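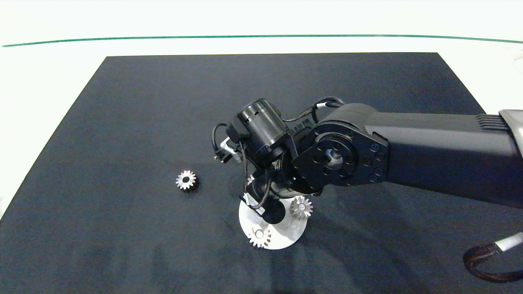

Lindham council repair grant scheme comes under fire over missing figures

2020-04-08

A scheme that promised to keep 2,000 household appliances out of the tip has published its first set of results, and they leave out most of what you would want to know.

The Lindham Mend Fund was launched in November with a simple offer. Anyone living in the borough could take a broken kettle, mixer, sewing machine or vacuum cleaner to an approved repair shop and have half the bill paid, up to a limit of £40. The council put up the money. The running of it went to Plikel, a company that handles vouchers and discount cards for several local authorities and takes a fee for each claim it processes.

In a two-page summary put on the council's website, Plikel says 1,265 items have been "diverted from waste" so far. The council's press office called this a tremendous start. It would be, if the word "diverted" meant mended. It doesn't seem to.

A note in small type at the foot of the second page explains that an item counts as diverted once a voucher has been issued for it. A resident who fills in the online form, prints the voucher and then leaves it in a drawer has, for the purposes of the summary, saved a toaster. The number of vouchers handed over in a shop isn't given. Nor is the number of items that went home working.

We asked Plikel for both. A spokeswoman said the company was "still reconciling redemption data with partners" and hoped to share a fuller picture in due course. Asked whether that meant weeks or months, she said it meant in due course.

The shops have a better idea. There were 9 on the approved list at the launch, and we spoke to most of them by telephone. Two have since asked to be taken off. One had never seen a voucher at all and had assumed the whole thing was put off.

Geum-ok Jang has run a repair business behind the old corn market for the best part of two decades, and keeps her records in a ledger as well as on a computer. She has taken in 153 items under the scheme, which she believes is more than any other shop in the borough. She doesn't think much of how it was set up.

"The £40 sounds generous until you look at what breaks," she said. "A food mixer comes in with a stripped gear. The gear is a few pounds if I can get one. But I have to open the thing, clean out the old grease, find the part, wait for the part, fit it, test it. That's most of a morning. The customer sees a bill for £60, gets £30 back, and there's a new mixer in the supermarket for £35. Who do you think wins?"

Many of the items in her ledger were turned away after inspection. Some were beyond saving. More often the owner decided against it when told the price, and under the rules an inspection that leads to no repair earns the shop nothing. She now charges a small fee for looking, which the voucher doesn't cover.

Then there is the matter of parts. The scheme's rules say that approved shops must use "manufacturer-recognised components". For some makes that is easy enough. For others it means buying a whole motor unit to replace one worn wheel inside it. Ms Jang has been fitting matching parts from general suppliers for years and says they hold up perfectly well, but a repair done that way can't be claimed for. She does them anyway and leaves the voucher out of it.

The council says the rule is there to protect residents. A borough officer told us that public money should go towards safe, traceable work, and that nobody would thank the council if a cut-price part set fire to a kitchen. That's a fair point when it comes to plugs, switches and heating elements. It's harder to see how it applies to a cog in a hand-cranked pasta machine, one of the claims refused so far.

Taria, the resale chain with a large unit on the ring road, appears to have done rather better out of the arrangement. It is on the approved list as a repairer, although its main trade is in second-hand goods. Residents who bring in an appliance there can have it mended or can hand it over and put the value of the voucher towards something refurbished from the shelves. The second option isn't mentioned in any of the council's leaflets. It is, however, printed on a poster beside Taria's tills.

Is that repair? The company says it is reuse, and that reuse was always part of the aims. The council says it is looking at the wording. Neither would tell us how many vouchers had been spent this way, or what becomes of the appliances handed over. A member of staff told us that "the good ones" are repaired and sold. We asked about the others and were referred to head office, which didn't reply.

Sulastri Lumenta, who teaches product design at the college and wrote to the council about the scheme before it began, isn't surprised by any of this. Her letter ran to four pages. It warned that counting vouchers would be easy and counting repairs would be dull, and suggested that every shop be asked to fill in a short form for each job: what came in, what was wrong, what was done, and whether it was still working three months later.

"They wrote back to say that was too great a burden on small businesses," she said. "I asked several of the small businesses. They already write most of it down. You have to, or you lose track of whose hoover is whose."

She would also like to see the council be more honest about which items are worth mending. In her view a cheap kettle with a failed element usually isn't, and pretending otherwise wastes everyone's time. Sewing machines, stand mixers and older vacuum cleaners are another matter. They were built to be opened, the moving parts can be swapped, and their owners tend to be fond of them. A fund that paid more towards fewer kinds of appliance might well do more good, though it would produce a smaller number for the press release.

There is some reason to think the idea can work. The neighbouring district of Jugah has had a plainer version running for longer, with no vouchers and no outside firm. Shops there send the district a monthly list of finished jobs and are paid a flat sum for each. The totals are modest and come out late, and a fair few residents have never heard of it. But they are totals of things that were mended, and anyone can ask to see the lists. We did, and they arrived by email the next morning.

Lindham's cabinet member for the environment has said the borough looked at the Jugah model and found it "did not offer the same resident journey". We asked what that meant. The reply said that residents value choice and convenience, and pointed us to a survey in which a large majority described the Mend Fund as a good idea. The survey was carried out by Plikel, through a link at the bottom of the voucher form, so the people answering it had just been promised up to £40.

None of which makes the fund a scandal. The sums are small by the standards of local government, and there are people in the borough with a working sewing machine who would otherwise have bought another or gone without. Ms Jang can name several. One customer brought in a vacuum cleaner bought as a wedding present and cried when it started, which she found a bit much but was pleased about all the same.

What grates is the 1,265. It's already in the council's newsletter, where "vouchers issued" has become "appliances saved", and it turned up again in a speech as "well over a thousand repairs". By the time anybody publishes the real number it will have to compete with one that people have heard three times.

The contract with Plikel is due for review in the autumn. Under its terms the fee is paid on vouchers issued, whether or not they are used, and the council confirmed that this was correct when we put it to them. It declined to say how much had been paid so far, citing commercial confidence, and said a request under freedom of information rules would be considered in the normal way. We have sent one.

Most of the shops on the list are closed to callers for the time being. Ms Jang is still taking in work by arrangement, left at the side door and wiped down, and says people at home all day have begun noticing which of their things don't work. Vouchers already issued will be honoured for longer than the printed date, the council says, though the online form was still showing the old one when we checked.

Residents who hold a voucher and haven't used it can ring the council's waste line for the current list of repairers. The version on the website still names the two shops that have left.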